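# Chapter 7: How a Car Knows Where It Is

Think back to the last time you drove to a place you had never been before. You probably typed an address into a screen, waited a moment, and then listened to a calm voice telling you when to turn. If you are old enough to remember folding a paper map on the hood of a car in the rain, you will know how strange that would once have seemed, and if you aren't, ask a parent or a grandparent to tell you about it (they will have a story, and it will very likely involve an argument). In this chapter we are going to open up that calm voice and look at the parts behind it. There are more of them than most drivers suspect, and they have a fair amount to say to one another.

We spent the last two chapters on the engine computer and the network of wires that ties a modern vehicle together. You will need both of those ideas here, so if the words "control unit" and "data bus" have gone a little hazy, do go back and read the summaries again. There is no shame in it. I have taught this material for a long time and I still look things up.

## 7.1 Three questions

A navigation system has to answer a few questions over and over, many times in the course of a single trip. Where is the car? Which road is it on? How should it get from there to the place the driver wants to go? They sound like one question asked in different ways, and for years I treated them that way in my own lectures, until a student pointed out that each can go wrong while the others are perfectly fine.

Take the first. A receiver in the car listens to signals from satellites and works out a position, usually given as a latitude and a longitude. It doesn't know anything about roads. As far as the receiver is concerned, the car might be floating in the middle of a lake. We will study the satellite signals in Section 7.3, along with the reasons they become less trustworthy between tall buildings and vanish altogether in a tunnel.

The second question belongs to the map. A computer takes the position from the receiver and compares it with the roads stored in its memory, then picks the one the car is most likely to be on. This job is called **map matching**, and it is harder than it sounds. Imagine a highway with a frontage road running right alongside it. The two may be closer together than the receiver's error, so the position alone can't settle the matter. The computer has to look at other clues, such as the car's speed, the direction it has been heading, and whether there was any ramp it could have taken in the last little while.

The third question is about planning. Once the system has settled on a road, it has to choose a route, and to do that it needs some notion of what a "good" route is. Shortest? Fastest? Easiest on fuel? With no tolls? You will see in Section 7.6 that the choice of what to measure matters a great deal, and that two systems with the very same map can send you off in opposite directions from your own driveway.

## 7.2 A drive through Momirport

I find it helps to have a particular trip in mind, so let me borrow one that we will return to throughout the chapter. Our driver lives in Varkeck, a small town up in the hills, and has to get down to the ferry terminal at Momirport. The distance is 94 miles by the main road. The car is an ordinary family sedan with a built-in navigation unit made by Starodis, and we will suppose that the unit has all the usual sensors and a cellular connection.

The driver starts the car in a garage. Already we have a difficulty! The roof blocks the sky and the receiver hears very little from the satellites, so for the first moments the unit simply assumes the car is where it was last switched off. That is a sensible guess, and nearly always a correct one, but consider what happens if the car has been towed or carried on a ferry in the meantime. The screen will show the car sitting cheerfully in the wrong town until the receiver gets a clear view of the sky.

Out on the street, the satellites come in and the position settles down. The road through the hills is winding, with trees close on both sides, and the signal comes and goes. You might expect the arrow on the screen to come and go with it, and in some early units it did. The Starodis unit does something cleverer. It counts the turns of the wheels to find out how far the car has traveled, and it uses a small sensor called a **gyroscope** to find out how much the car has turned. From those two pieces of information it can carry the position forward by itself for quite a while. Sailors did much the same thing with a log line and a compass, and the old sailor's name for it, **dead reckoning**, has stuck.

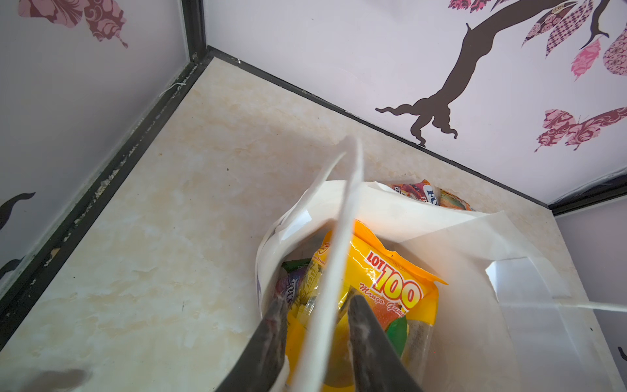

Dead reckoning has one great weakness, and I would like you to keep it in mind from the very start. Every small mistake is added to the one before. If the tires are a little worn, each turn of the wheel carries the car slightly less far than the computer believes, and the error grows with every mile. The satellites have the opposite character — each reading may be off by several yards, but the errors don't pile up. A good navigation unit leans on dead reckoning over short stretches and on the satellites over long ones, and it is forever adjusting how much it trusts each of them. Blending the two is called **sensor fusion**, and you will work through a simplified version by hand in Section 7.4. Bring a calculator and a little patience.

Coming down out of the hills, the driver joins the highway at Holst. The road there splits in two, with the left branch going through a long tunnel and the right one following the shore. From the satellite reading alone, the branches look nearly the same for the first few hundred yards. The gyroscope feels the gentle curve to the left and the map matching makes its choice. Then the car enters the tunnel, the satellites go silent, and dead reckoning has to do all the work until daylight comes back.

## 7.3 What the map knows, and when it knew it

We talk about "the map" as though it were one thing, but the map inside a car is really a very large table, or a set of tables. One holds **nodes**, which are points such as intersections and the ends of streets. Another holds **links**, the stretches of road that join one node to another. Attached to each link are facts about it: its length, its name, its speed limit, whether it is one-way, whether trucks are allowed on it, and a good deal more besides. The picture drawn on the screen is made from these tables, and it may help to think of it as a courtesy to the driver. The computer has no need of it.

Roads change, and the table has to change along with them. A town makes a street one-way, a bridge closes for repairs, a new traffic circle appears where there used to be a stop sign. In older cars the map came on a disc, and the owner was supposed to buy a new one every so often. A great many owners never did, and drove for years with a map that grew quietly out of date. When I first drew up this chapter, the family car had a disc that was already 15 years old, and it still insisted on sending us down a street that had been turned into a parking lot.

Newer cars can receive map changes over the air. There are 2 common ways of arranging this. In the first, the entire map stays in the car and only the changed pieces are sent, usually when the car is parked within reach of a home network. In the second, the car keeps just the region near it and asks a distant server for the rest as it goes along. The first works well where there is no cell coverage, which is a real comfort in places like the hills above Varkeck. The second is nearly always fresher. Many makers now mix the two, and you will be asked to argue for one arrangement or the other in the exercises.

Traffic reports are a separate matter again, and students often confuse them with map updates, so let's be careful. The map says what the road is. Traffic data says what is happening on it at the moment. A closed lane may be traffic data for a week and then become part of the map if it stays closed long enough, and deciding when it should move from one to the other keeps a number of people in steady work.

## 7.4 Before you go on

There are a few habits that will make this chapter easier. Draw things! The material on map matching makes far more sense with a pencil sketch of two roads and a row of dots than it does in words, even with as many words as I tend to use. Keep a page in your notebook for the new terms, which are set in bold the first time they appear. And if you have the chance to ride as a passenger in a car with a navigation screen, watch what the arrow does in a parking structure or under a wide overpass, and write down where it seems to hesitate.

You will also need a bit of geometry, chiefly the distance between two points and the angle between two lines. Both are reviewed in Appendix 3 at the back of the book, with practice problems and answers.

The section that follows takes up the satellites themselves and how a receiver turns the arrival times of their signals into a position. We will begin on flat ground, with the much simpler case of a hiker who can hear church bells from several villages at once and knows exactly when each of them was rung.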